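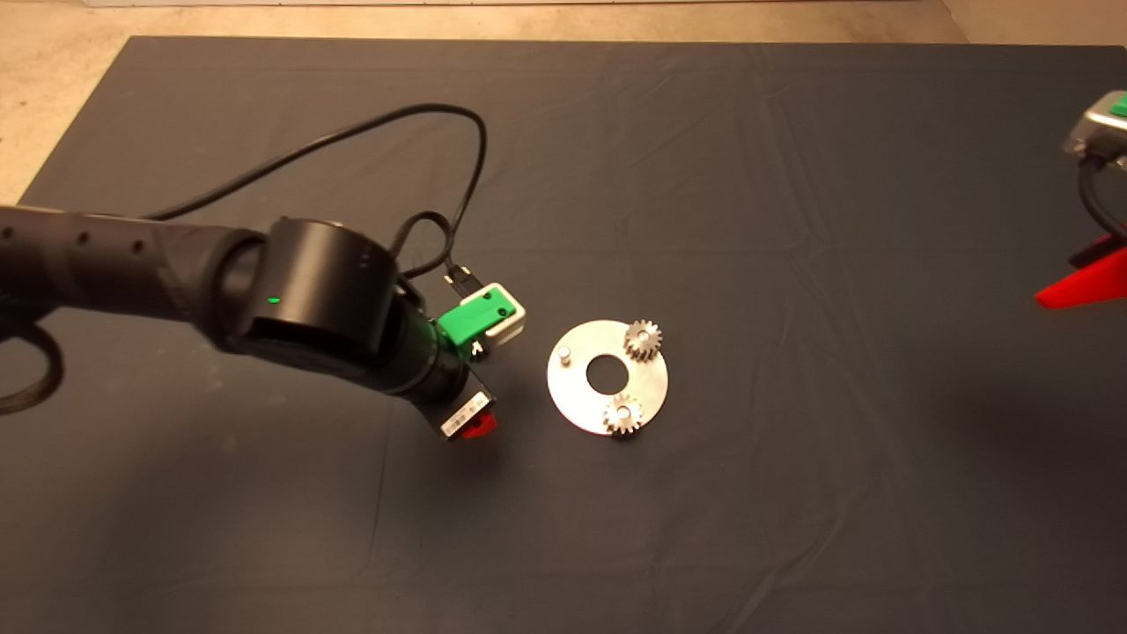 **Figure 3.** Left arm beside the gear plate, with two spur gears on the plate and a bare peg at its left side.

### 4.2 The gear task

I'll admit the gear plate was my favorite part of the whole Pudico class project, and it's also the part that ate most of our July. The idea is simple enough: get small steel gears onto the pegs of a round metal plate, with two arms sharing the work. Unathi Gumede picked the task after our block stacking got too easy (way too easy!), and we logged 1,636 attempts at it between the Salem and Jorton teams.

Our first surprise was the cloth. We'd been working on a bare table at Prarudgate, and gears kept skating off whenever a finger nudged them – so we switched to fabric and never looked back.
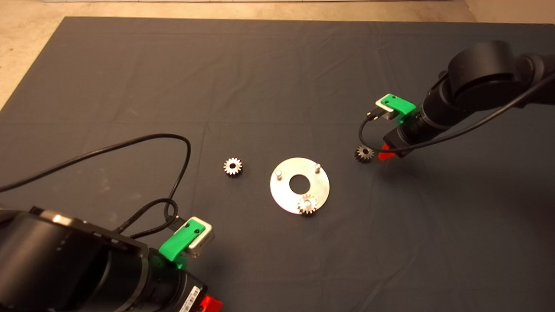 The trickier bit was deciding which arm should go for which gear. Aravind Gowda wanted a strict rule, each arm keeps to its own side, and I wanted whichever arm was closer. We tried both for 11 sessions apiece. His rule was slower on paper, but the arms bumped each other only 2 times, against 14 with mine, so yes, we went with his. I still think mine could work with better path planning, and Section 5 gets into that.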